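Friday, January 23, 2026

So I finally did the thing I've been threatening to do since before Christmas and signed up for the Pornbridge night class. Bookbinding! Ten evenings, starting in March, up above the old Grerkik shop where they used to sell curtains. It was $147 with the paper included, and I dithered over it for most of my lunch break and then just paid before I could talk myself out of it again.

I've been practicing a little already (badly). Last night I folded a whole stack of printer paper into sections and sewed them up with dental floss, which the library book said was fine in a pinch. My holes wandered all over the place and the spine leans like it's had a long day, but it opens and it shuts and I'm calling it a notebook. I used 2 old Zamani calendar covers for the boards. The back one is upside down, so there's a very pretty waterfall going up.

Work was slow. The Leltico order got pushed back again, so I spent the afternoon clearing out the inbox, all 2,130 messages of it, and got it down to 109 before my eyes gave up. I found a recipe my sister sent me ages ago for lemon bars and I want to make them this weekend if the store has decent lemons. Last week's were like little rocks.
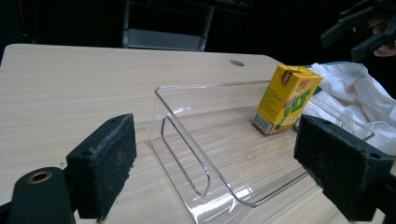 Oh, and I need to find a bone folder before class starts. The lady on the phone said they have a few to lend but people tend to walk off with them - I'd like my own anyway. And a proper awl, because I can't keep borrowing the one from the garage, it's got paint on it.

It's cold enough tonight that I've got the big socks on. I'm going to read one more chapter (the one about glue, don't laugh) and then bed. Trash goes out in the morning, must remember the blue bin this time.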